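4.2 Recording sessions in the student homes

The course ran from March, with 18 students in the second year of the bachelor program. They worked in pairs, and every pair received two hand-held grippers of the Druvemik type, one for each hand. Each gripper carries its own camera, so that one demonstration gives two video streams. The first recordings were made on the tables of our laboratory. Riet Timmermans, who was the teaching assistant for this part, noticed that all the demonstrations looked very much alike, and she proposed that the students take the grippers home. We accepted this proposal with some doubt about the safety of the equipment. Three finger pads were lost during the project and had to be ordered again.

The task was the same for every pair: put small household objects into an open box, using both grippers. The students could choose the objects and the surface themselves. We asked only that the objects were not fragile and that no person was visible in the background. A session was accepted when it contained 100 complete demonstrations. Incomplete ones were kept in a separate folder and were used later in the lesson on data cleaning.

Most students found the surface to be the hardest part. On a hard table the fingers can touch down and then close, and the object stays where it is. On a bed or a sofa the fingers press into the fabric, and the object can tilt before the pads reach it. Two pairs solved this by coming in from a higher position and closing slowly. Another pair, Joris Groen and Mieke Martens, kept the hand almost flat and let the pads slide over the cloth -- a method which worked well for low objects but not for tall ones. Figure 3 is taken from a session on a bedspread, at the point where the pads are on both sides of an earphone case and have not yet closed on it.

The second difficulty was the coordination of the two hands. In the instructions we had written that the hands should work one after the other. In practice many students began to move both hands together after the first hour, and the recordings became faster but also less regular. Frans Mulder compared the two styles in his report. He argued that the regular style is easier to label, while the faster style is closer to how people tidy up at home. We did not correct the students on this point, and both styles are present in the final set.

By April 2019 we had accepted sessions from 13 different rooms. The students labeled them in class with the Polleo tool, and each pair checked the labels of one other pair.

Figure 3. View from one of the two hand-held grippers during a home session, with the open cardboard box behind the objects.
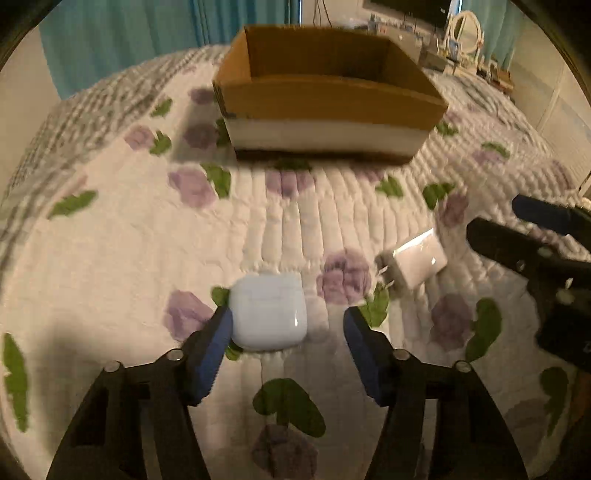
Why did the students work in pairs if one person can hold both grippers?

The second student watched the recording, restarted it when needed and wrote down which demonstrations were incomplete. They changed places when the one with the grippers became tired.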